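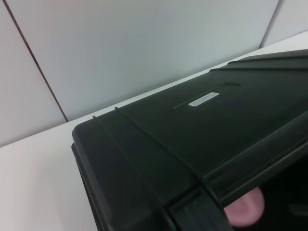
Why do robots stop in the middle of a job?
Usually a safety rule told them to. If an arm feels a push it didn't expect, it freezes, even when the push came from something silly.

Cropper, an arm in Trurkden, once stopped 4 times in one morning. Lacey Oakley checked the motors, the cables and the code. The fault was one number: Cropper had been told the table was lower than it is. 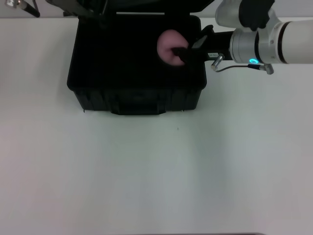 A gripper reaches into an open black case.

Lacey fixed the number. Then she went to lunch, late.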